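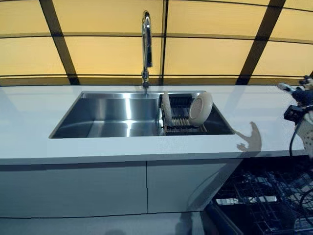 第3讲 从水槽到洗碗机:机器人现在能不能做家务

本讲要点

一、"会做"和"能交给它做"怎么区分
二、把收碗这件事拆开看
三、手:抓盘子边缘为什么难
四、眼:反光、透明和遮挡
五、家里和车间的差别
六、作业与阅读安排

上一讲讲的是移动底盘和室内导航,结论比较乐观:在平整地面上从一个房间走到另一个房间,现有技术基本够用。这一讲讲到了地方以后的事。走到厨房台面前停住,只是开头,大部分困难都在停住以后。

一、"会做"和"能交给它做"

看演示视频时,大家习惯问一句:它做成了没有。这个问题太粗。本课程要求在任何作业和报告里,把下面几个层次分开写。

第一层,单次完成。在布置好的环境里,机器人做成过一次。旁边有没有人、做之前试了多少回,这一层都不管。

第二层,重复完成。同样的环境,同样的物品,连续做很多次,有一个成功率。报成功率的时候必须同时写清楚试了多少次,以及什么算失败。盘子放进去了但是靠在旁边的杯子上,算不算?要事先规定,不能做完再定。

第三层,换条件完成。盘子换一种,碗架挪一挪,灯光变一变,成功率掉多少。很多系统在第二层的数字很好看,到这一层就掉下来了。

第四层,无人看管。人出门了,机器人自己做,做坏了自己知道,知道以后会停下或者补救。

家务机器人真正有用,要到第四层。目前能看到的演示,多数在第一层和第二层之间。少数到了第三层的一部分。同学们读厂家材料时,先判断它说的是哪一层,再看数字。

另外要注意遥操作。画面里机器人动作流畅,有可能是有人戴着设备在别处操作。遥操作本身没有问题,它是收集训练数据的常用办法,也能用来检验硬件够不够用:如果人来操作都做不成,那么换成程序多半也做不成。但它不能当作自主能力的证据。材料里没有写明的,作业里一律写"控制方式不明",不要替它猜。

二、把收碗拆开

以水槽里的沥水架和旁边的洗碗机为例。任务说起来一句话:把架子上的盘子放进洗碗机。人做这件事不用想,拆成步骤以后是这样:

1. 找到盘子,判断朝向。竖着只露一条边的,和斜靠着露出盘面的,要用不同的抓法。
2. 决定先拿哪一个。
3. 手伸过去,避开水龙头和架子的横条。
4. 捏住盘边,确认捏住了。
5. 提起来,不碰到相邻的盘子。
6. 横移,越过台面边缘,向下转。
7. 找到洗碗机碗篮里空着的一格。
8. 把盘子对准格齿,放下,松手。
9. 检查盘子站稳没有,旁边的东西有没有被碰歪。
10. 回来拿下一个。

步骤之间会互相影响。第4步捏的位置决定了第8步能不能放:捏在靠上的边缘,放进碗篮时手指在盘子上方,容易退出来;捏在侧面,手指就可能卡在格齿中间。所以规划抓取的时候要连着放置一起考虑,课本上把这个叫做"任务约束下的抓取选择",考试会考。

误差也会累积。抓的时候偏一点点,盘子在手里的角度就歪一点,到了第8步,格齿之间的间隙很窄,歪的那一点就放不进去。人在这时候会轻轻晃一晃盘子,让它自己滑进格子里。晃一晃这个动作,写成程序相当麻烦,需要力的反馈,还要知道什么时候该停。

还有一个高度问题。台面在腰部附近,碗篮在膝盖附近。双臂固定在立柱上的机器人,够得着台面,不一定够得着碗篮的里侧。有的设计加了可升降的躯干,有的让机器人弯腰。弯腰对平衡的要求高,升降躯干慢一些,但稳。做课程项目的小组,建议选升降。

课堂练习:每人把"把一把叉子放进洗碗机的餐具筐"照上面的格式拆一遍。注意叉子躺在台面上的时候,手指怎么才能伸到它下面去。

三、手
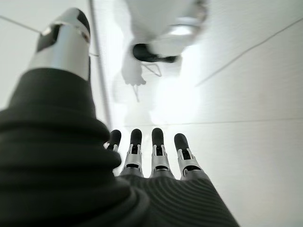 抓盘子最常见的失败是打滑,其次是捏得太紧。瓷盘表面光滑,沾水以后摩擦力下降得很明显,偏偏刚洗完的盘子就是湿的。两指夹爪遇到盘边,接触面只有窄窄两条,盘子的重心又在很远的地方,提起来以后会绕着夹持点往下转。多指手可以改善这一点,像这只手,四根手指并排向前伸直,指尖是黑色的圆头,并排的几根手指可以在盘子一面排成一排支撑点,拇指从另一面顶住,盘子就不容易转。代价是关节多,控制量多,指缝里也多了进水的地方。手背上那层带横棱的黑色护套,大家可以想一想在厨房里用会碰到什么:油、洗洁精、米粒掉进沟纹里怎么清理。

关于手的选择,课上经常有争论,我把两边的理由都列在这里。

支持简单夹爪的一方认为,家务里的大部分动作用两指就能完成,便宜,结实,坏了换起来快。盘子难抓,可以换软的指垫,或者干脆改碗架的形状,让盘子的边露得多一点。

支持多指手的一方认为,家里的东西是按人手做的,水龙头、喷雾瓶、抽屉、瓶盖都是。改环境意味着每户人家都要改,不现实。

我的看法偏向前一方,至少在现在这个阶段是这样。多指手在第一层的演示里很好看,到了第二层,硬件故障会吃掉很多时间。Jozef Vanhove在他那门灵巧操作课上持相反意见,选了两门课的同学可以把两边的讲义放在一起看,写作业时站哪边都行,理由写清楚就可以。

触觉部分简单说几句。人洗碗的时候,很多时候眼睛并不看着手。手指感觉到盘子开始滑了,会在掉下来之前加力。机器人要做到这一点,指尖要有能测剪切力的传感器,读数要快,而且要能防水。这几条单独做到都不难,放在同一个指尖上就贵了。没有触觉的系统只能靠看和靠电机电流来估计,电流能告诉你捏住了东西,很难告诉你东西正在滑。

四、眼

厨房对摄像头很不友好。不锈钢水槽的内壁会反出一条一条的亮纹,深度相机在这种表面上经常给出空洞或者错误的距离。浅色盘子放在浅色台面旁边,边缘对比度低。玻璃杯更麻烦,这里不展开。

影子也要算进去。手臂从上方伸过去,手的影子落在台面上,形状和手很像,简单的分割算法有时会把它当成一个物体,或者把被影子盖住的区域判断成另一种材质。训练数据里如果灯光都是一个方向,换了房间问题就出来了。

常用的对策:

头部相机看全局,腕部相机看近处,两路一起用。头部视角里,手一伸过去就挡住了目标,这时只能靠腕部那一路。腕部相机的缺点是离得太近,容易失焦,手指本身也要占掉一大块画面。

对反光物体不要求精确深度,改为先估计大致位置,接触以后再用力信号修正。

给盘子和碗架建模型,利用"盘子是圆的"这样的先验知识。缺点是遇到方盘、鱼形盘就失效。

碗篮这一侧常常被低估。金属丝编成的篮子,格齿又细又密,前后交错,在图像里是一堆互相穿插的线。要从里面找出哪一格是空的,对人来说一眼的事,对算法来说要先弄清楚哪根线在前、哪根线在后。不少系统干脆不去找,事先量好碗篮的尺寸,按固定坐标放。这样做在实验室里没有问题,条件是篮子每次都拉出到同一个位置。

五、家里和车间

有同学问过,工厂里机械臂早就普及了,为什么厨房不行。用一个对比来回答。

Davberg的一条分拣线上,机械臂把托盘从传送带搬到货架。托盘只有一种规格,来的方向固定,围栏里没有人,灯是为相机装的。一班里出现20次异常以内算正常,异常了就亮灯,工人过来处理,处理完继续。这条线的设计从头到尾都在减少变化。

厨房反过来,变化没有人去减少。今天沥水架放在水槽右边,明天被推到左边。洗碗机的门开到一半。有人随手把一块抹布搭在水龙头上。猫上了台面。家里也没有一个随时过来处理异常的工人,如果有,那就不需要机器人了。

节拍的要求倒是不同。车间里慢一点都不行,家里可以很慢。人睡觉的时候,机器人收一晚上碗也没有关系,只要不打碎,不太吵。所以速度在家务场景里的权重可以放低,可靠性的权重要提高。评价指标照搬工业那一套是不合适的。

介于两者之间的有一类地方:餐馆后厨、养老院的餐具间、酒店布草间。物品规格比较统一,有人值班,空间又没有车间那么规整。Nakis小组在Diltdale的餐具间做过一次试用,内容是把同一种规格的盘子装进洗碗筐,连续装了2000个,碎了13个。单看碎的比例不高,餐具间的主管却不满意,原因是碎片掉进筐里以后,整筐餐具都要停下来重新检查,耽误的时间比省下的多。这个例子请记下来,期末讨论题会用到。失败的代价要和失败的次数分开算。
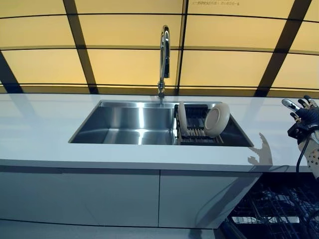 Stijn De Haan

六、几点补充和常见误解

以下内容是去年答疑时整理的,按问到的多少排列。

问得最多的是"什么时候能买到"。我不做年份预测,也请大家在报告里不要做。可以写的是:还差哪些条件,每个条件现在到了哪一步。比如"能抓竖放的圆盘,抓不了叠在一起的圆盘",这样的句子比一个年份有用。

有人问大模型是不是已经解决了问题。语言和视觉模型在理解指令、安排步骤这一块帮助很大,你说"把碗收了",它能列出合理的顺序。第二节那十步里,第2步和第10步现在基本可以交给它。第4步和第8步是接触的问题,列出步骤并不能让盘子少滑一点。用大量遥操作数据直接训练动作的做法进展很快,接触部分也有改善,但换一个厨房以后还剩多少,各家公布的测试条件不一样,没法直接比较。

有人问为什么演示总是用很少几个盘子。像沥水架上只放两个盘子、中间留开距离,手指从两边都能进去,这是比较容易的摆法。架子放满以后,相邻盘子的间隙比手指还窄,难度会上一个台阶。看材料时要留意物品数量和摆放密度,这两项经常不写在文字里,只能从画面上看。

有人问能不能改造洗碗机。可以,而且值得做。抽屉式的、碗篮能自动升到台面高度的,都能去掉第6步里向下转的那一段。Cisternas的项目报告里有一章专门讲家电和机器人怎么互相迁就,写得比较细,推荐看。不过要注意,改家电的办法和"机器人适应现有家庭"这个目标是两条路,报告里不要混在一起算成果。

关于安全,课时不够,只提两条。手臂在台面上方活动时,刀具必须收起来。洗碗机门打开时是一个绊脚的障碍,对人和对底盘都是,导航地图里要能临时加上去。

还有关于水的问题。实验课上不允许在通电的手部附近开水龙头,护套没有经过防水检查的,一律用干盘子做。干盘子的成绩不要写成湿盘子的成绩,去年有两份报告因为这个被退回重写。

七、作业

1. 任选一段公开的家务机器人演示,按第一节的四个层次判断它属于哪一层,写明依据。控制方式、物品数量、灯光条件,能看出来的写,看不出来的写"不明"。

2. 把下列任务之一拆成步骤,标出你认为最容易失败的一步,并说明失败以后机器人能不能自己发现:
叠一条毛巾
从沥水架上取下一个倒扣的玻璃杯
把洗碗机碗篮推回去并关门

3. 针对Diltdale的例子,设计一个把失败代价算进去的评价指标。公式不必复杂,变量的含义要写清楚,单位不能漏。

4. 选做。用实验室的夹爪抓一个竖放的盘子,分别捏顶部和捏侧面,比较放进碗篮的结果。试的次数自己定,定了就不要中途改。要用夹爪的小组先到实验台登记,盘子自备。

阅读:课本操作规划一章的前半部分;Cisternas项目报告中讲家电的那一章;Vanhove的灵巧操作讲义,只看指尖传感器一节。

下一讲讲柔软物体,内容是衣物和床单。请带一件旧T恤来,课上要用。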